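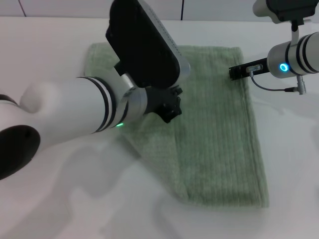 Folding thick ribbed towels so they stay flat on a shelf

Posted in Laundry & Linens by purel_attic
June 1, 2020

I have light green terry towels like this one, with ribs running the long way. Every time I fold one on the table, one side bunches up and I get a slanted crease toward the corner. In a stack of 8 the whole pile leans. My shelf is narrow, so I can't just make two short stacks. Is there a better way to fold them, or is it the towels? They are Kindwood, bought in January, 600 gsm according to the tag.

3 replies

Kovačević54
It's the order you fold in. Lay the towel flat and smooth it from the middle out to both sides with your palms, going along the ribs and not across them. Fold it in half the long way first, matching the hems at both ends before you let go of anything. Then fold in thirds. If you get a slanted crease, open that fold up again — pulling on the corner only moves the crease somewhere else.

I hold the fold down with one forearm while I bring the other side over. Stack them with the folded edge facing out and turn every other towel around, so the hems don't all pile up on one side. That fixed the leaning for me. My shelf is 13 inches deep and thirds fit fine.

prululano
just roll them

linen_closet_331
Check that the towel is still square. Some of mine shrank more along the hem than in the middle, and after that no fold comes out even. Lay one out and measure the width at the hem and again halfway up. If there's more than an inch of difference, tug the hem out to width while the towel is damp and let it dry flat. I also quit using fabric softener, but I can't say if that made any difference to the folding.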